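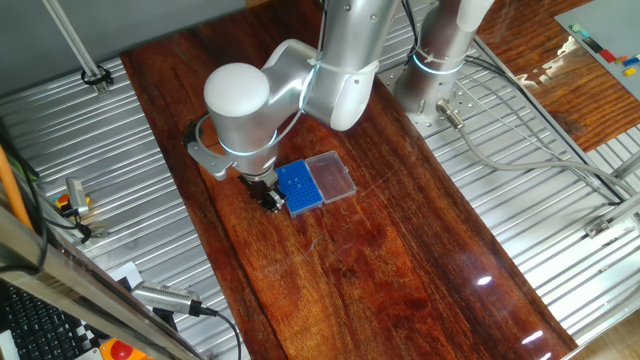
About Pranau

Reading time: 2 min

Pranau tries out grippers, arms, cameras and controllers for people who are about to buy them and would like to be talked out of it first. We work from Osville, upstairs from a bakery, and we have no gripper of our own to sell you.

Simone Damasceno and Jailson Lins started the company in July, after a brochure promised them a gripper that could handle "any object." They tried it on a grape. The maker has stopped returning their calls.

Our method is dull. Every gripper gets the same chores: tube racks, lids, small blocks, a bag of keys. We run each chore 47 times, write down the drops, then move the cameras and do it again. The log stands at 1,401 runs, and 466 of those ended in a word Jailson won't let us print.

Tainá Arruda looks after cameras and calibration and would like you to stop leaning on the rail. Washington Bastos writes the controller code and most of the apologies. Simone signs the reports, including the ones that cost us a customer.

If you have an arm you're unsure of, send it over with its cables and whatever manual survives. Reports usually take three weeks, four if it's a grape.

Recent
Two fingers or three? We tried both
Godoy controller: first impressions
What the Vendow wrist camera missed
Lids, hinged and otherwise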